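Worano open afternoon: questions and answers

Where is it held?
In the Praston building, ground floor. Use the side entrance. The front doors are locked outside term.

When should I arrive?
Doors open at 2 pm. The first demonstration starts at 2.30 and each one lasts 30 minutes. There are 5 in the afternoon, all with the same content.

Do I need to book?
Yes, for the demonstrations. The bench area holds a small group and late arrivals wait for the next slot. The displays in the corridor need no booking.

What will be shown?
Handling of everyday items with a two-finger gripper, held and guided by hand. The operator brings the fingers up to an item, closes them, lifts and sets it down. Shoes are the main item this year. Recordings of these movements are later used to train an arm, and the arm has its own slot at the end.

Why shoes?
They have an opening, a rim and sometimes a strap, so there are several places to take hold and most of them are poor ones. Clogs are stiffer than trainers and come up first.

How does the gripper hold on?
Two parallel fingers, each with a grey foam pad on the inner face, moved by black linkage arms. The pads wear and are treated as consumables.

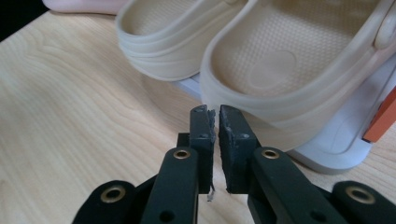

Leokadia Dudek wrote after the March session that the heel was the wrong place to start: her group all tried it first, the clog swung round, and a grip on the side rim would have been easier to learn. The running order now begins with the side rim. The heel comes second.

Can visitors try it?
Yes, for 2 minutes each, after the operator has finished. Keep fingers clear of the linkage - it closes faster than it looks.

Can children attend?
Yes, with an adult. Under-eights may watch but not operate.

Who do I contact?
Amirul Nugroho for bookings, extension 658. Nayeli Tamayo for access and parking.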